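Progress Report 2: Gripper and Camera Comparison in Simulation
Submitted to Arcombe, August 16, 2024
Prepared by Shanti Yadav and Lalit Sachdeva, Amham

1. Status

Work on the simulated comparison is on schedule. The work on physical hardware is five weeks behind, for the reasons given in section 4. No change to the total budget is requested at this point.

The reporting period covers everything since the June review. At that review Arcombe asked us to settle two questions before any more arm time was booked: whether the two candidate grippers could be compared fairly in one simulated room, and whether the body camera alone gives the controller enough to work from.

2. Simulation setup

All runs use the same room model. The work surface is a long wood-grain counter against a brick wall, and there is a doorway on the opposite side. The robot model has two arms. Lighting is fixed for the baseline runs and varied only in the camera tests. Objects on the counter are kept few on purpose, so that a failed approach can be traced to the arm or the gripper and clutter can be ruled out.

The Haddad gripper is a parallel-jaw design with rigid fingers. The Prorell gripper has softer fingers and a wider opening. Both were modeled from the suppliers' drawings, with mass and closing speed entered by hand. Lalit Sachdeva checked the closing speeds against bench readings and corrected the Prorell value once. Runs made before the correction have been dropped from the totals. 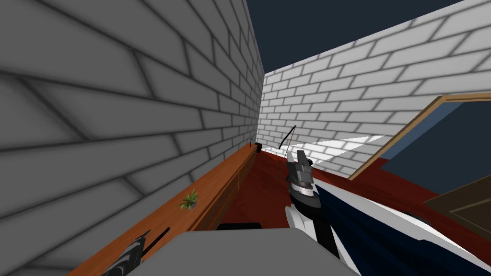
Figure 1. Simulated test room with the right arm raised; wood-grain counter at left, doorway at right.

Views like the one in Figure 1 raised an issue we had not planned for. With the right arm lifted, the forearm link hides the lower part of the doorway. Any task that needs the door area has to be planned with the arm lowered or with a second view. We have added an arm-down pose to the start of each door task and will report separately on whether it costs time.

3. Results to date

We completed 1,798 runs in the period. The target was 1,000. The surplus comes from the overnight batches, which proved stable enough to leave unattended after the controller timeout was lengthened.

Rigid fingers gave the more repeatable grasp on small upright objects. Softer fingers tolerated larger position errors but were slower to release, and the release delay varied from run to run. We do not yet know how much of that variation is real and how much comes from the contact model. Until this is settled, the release figures should not be used for a purchase decision.

On the camera question, the body camera was adequate for reaching along the near part of the counter. At the far end, position estimates became less steady, and the controller made more corrections before closing. A wrist camera was added to the model for 28 of the runs as a first check. The corrections dropped, but the sample is too small to support a recommendation.

Two controllers were tried. The position controller remains the default. The force-limited version was kinder to the objects – fewer were pushed out of place – but it stalled when a finger touched the wall behind the counter. Shanti Yadav has a revised stall rule ready for testing.

4. Problems and delays

The physical mounting plate for the Prorell gripper arrived with the wrong bolt pattern and was returned. The replacement is on order. Bench work with the Haddad gripper could go ahead alone, but we prefer to mount both in the same week so that the arm calibration is shared.

The contact model is the main technical risk. If the release delay cannot be matched to bench readings, the soft-finger results will have to be reported as approximate.

5. Next period

Planned work is as follows:
Repeat the far-counter runs with the wrist camera, using the full object set.
Test the revised stall rule on the force-limited controller.
Measure release delay on the bench for both grippers.
Fit both grippers to the physical arm once the plate is in.

We ask Arcombe to confirm that the wrist camera may be charged to the existing equipment line. The supplier's quote is attached as Annex B, and the run log is Annex A.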